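How I keep the planner from driving my gripper into the side of the bin

I've had a few people ask for the long version of this after I mentioned it in the comments on my calibration post, so let me write it up properly. If you're picking things out of a bin with an arm and your motion planner keeps either refusing to move or cheerfully scraping the wall on the way out, this is for you.

I'm assuming you already have a camera looking at the workspace, a working transform from camera to robot base, and some kind of grasp detector that spits out candidate poses. Mine is a little package called Trovier, but any of them will do. The trick is all in what happens between "nice grasp over there" and the arm setting off.

Step 1: Model the bin as walls you can't touch

My first try was to let the depth camera build the collision map by itself. Don't do that! Sheet metal is horrible for depth. You get holes in the floor and floating blobs over the slopes, and the planner believes every one of them.

So now I load the bin as a fixed mesh. You don't need CAD. I measured the top opening, the floor and the depth, and made four slanted slabs plus a flat one for the bottom. If your bin has sloped sides, model the slope. I used a plain box with straight walls for ages and couldn't work out why the wrist kept getting so close on one side (the model had a gap there that the real bin fills with metal, oops).

Add any ledge or shelf as its own box. Give it a separate name too, something like bin_ledge, so that when a plan fails the log tells you which part was in the way.

Step 2: Pad the arm, not the bin

It's tempting to fatten up the bin walls for safety. I did, and then anything lying near a wall became unreachable, because the fingers were "in collision" before they got anywhere near it.

Pad the arm links instead, each by its own amount:

fingers: 3 mm
gripper body: a bit more
wrist and everything above it: plenty

And please remember the cables. The URDF has no idea they exist. I wrapped mine in one fat capsule attached to the wrist link, which is crude and wastes a little space, but the loop sticks out a lot further than the wrist does and it moves around as the last joint turns. Huw Pugh talked me into doing this after watching one of my plans play back, and he was right.

Step 3: Score the grasps by how you'd get out

Most detectors rank grasps on how good the grip looks. Fine, but the best grip in the world is no use if the arm can't back away from it. For each candidate I do this:

1. Take the grasp pose and slide it back along the approach direction to get a pre-grasp pose.
2. Check inverse kinematics for both. Throw out the candidate if either one fails.
3. Check the straight line between them against the bin mesh, in small steps.
4. Check a lift straight up from the grasp until the fingers clear the rim.
5. Only then call the full planner, and only on what's left.

On one of my test runs the detector handed over 231 candidates and 72 of them survived to the last step. That's a whole lot of planning calls I didn't have to wait for – the cheap checks run so fast I don't bother timing them.

Low grasps deserve extra attention. With the fingers right down at the floor there's very little room for error, and the arm is leaning in over the side wall at the same time, so both ends of the problem show up at once. My test layouts always have something flat, like the foil packet or the oval dish, along with something small and dark over on the robot's side.
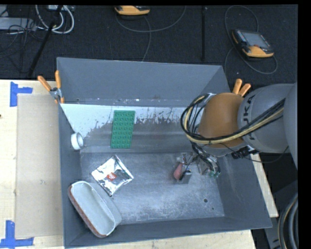
Step 4: Slow down for the last bit

Split the motion into two pieces. The big move to the pre-grasp pose can run at whatever speed you like. The short one down to the object should be a straight Cartesian move at low speed with a force limit on it.

I started with one smooth trajectory for everything and it looked lovely in simulation. On the real arm, a small calibration error at the bottom turned into a hard bump. Now if the force limit trips, the controller stops, backs up along the same line and marks that candidate as used. Lucimara Queiroz has hers try again a few millimeters higher before giving up, and I keep meaning to steal that.

Step 5: Check the log before you blame the planner

When nothing gets picked, print the reason each candidate was dropped. If nearly all of them die at the inverse kinematics check, your bin is probably too far away or too close in. If they die on the lift, look at your padding, and look at the cable capsule first.

If everything passes and the arm still brushes a wall, your bin has moved. Clamp it down, measure one corner again, update the mesh pose and rerun the same saved candidates before you touch any other setting.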